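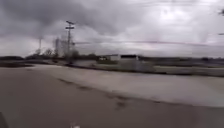
Ticket 2388 — Dark patches and standing water complaint, paved lot and path
Site: Fidamden
Opened by: Mullton grounds desk
Status: Open, waiting on contractor

Reported problem
Dark patches on the asphalt where it meets the lighter paving. Tenant says water sits there after rain and wants to know if the October crack sealing failed. The work was done by Grurkuso under a separate order.

Log entry 1
Checked the old order. Sealing covered 300 feet of cracks along the curve of the asphalt. No drainage work was included. The order does not say which cracks were left out.

Log entry 2 — Dec 11, 2022
Site visit, overcast. The patches follow the edge of the lighter band in a rough curve. The biggest one is also the darkest. Could be stains, water or old repairs, and I can't close the ticket on a guess. Asked Grurkuso for their marked-up plan.

Log entry 3
Plan received. It shows six sealed sections, but the scale is off and two of them run past the end of the asphalt. Sent it back. Also asked what sealer they used, as the invoice only says "black, hot pour."

Log entry 4
Tenant added the concrete path to the same ticket. They say it has marks on it too and should be pressure washed at the same time.

The path is a different surface and a different budget line, so please don't put it under the sealing order. There is a small dark mark on the concrete and some faint scuffs farther up.
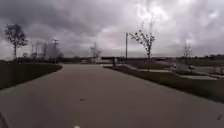

Washing would come out of the general cleaning budget, which has 3000 dollars left for the year. Our Bühler washer is in for a new hose, so this would have to be hired in or wait. Keep the spray off the grass strips and away from the young trees.

Next steps
1. Get the corrected plan from Grurkuso.
2. Go back on a dry day and chalk around the patches.
3. Chalk again after rain and compare.
4. If water is sitting outside the sealed sections, open a drainage ticket and link it to this one.
5. Price the path wash separately.

Do not close until step 3 is done — the last ticket on this lot was closed early and had to be reopened.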